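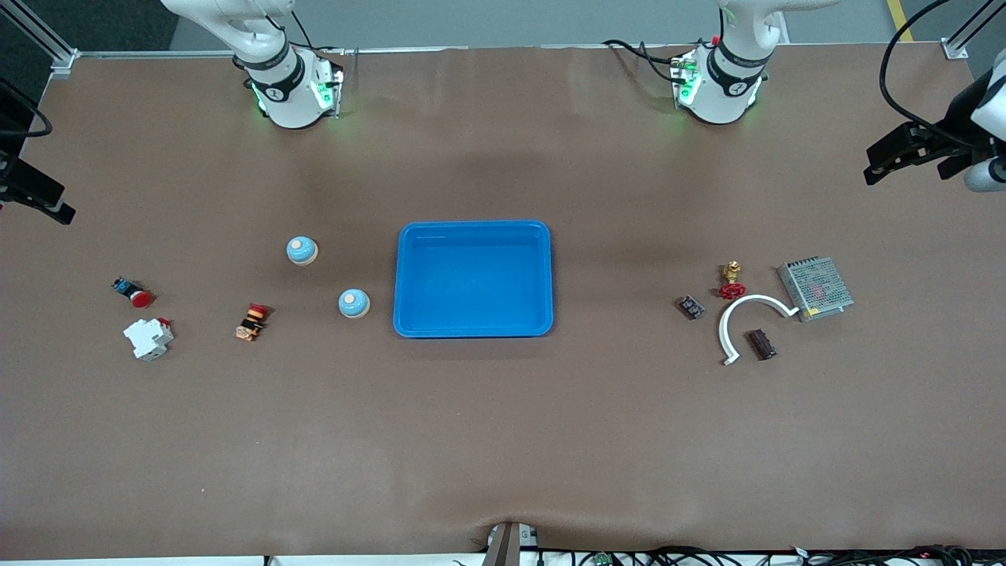 Anca Iordache told her first class that a town gets the workshops its roads allow, and that they should check this against any map they liked. The remark is a fair place to begin a chapter on where small industry settles.

Reading time: 4 minutes

Chapter 6. Why Workshops Cluster

Before the railway came, Prarkton had a mill and a weekly market. Within a generation it had 84 workshops, most of them on two streets behind the freight yard. Brovora, with better land and more people, had 19.

Land was cheap in both towns. The difference was in the cost of moving goods – a cart trip to Brovora took a full day in October mud. Owners also wanted to be near other owners. A shop that ran short of bolts could borrow from next door, and a trained worker could change jobs without moving house.

Economists call these gains external economies. Section 6.1 defines the term, and Section 6.2 applies it to Prarkton.

Comments (2)

Abubakar: Is the count for Prarkton before or after the yard was widened?

Drakov: Before. See the table in 6.2.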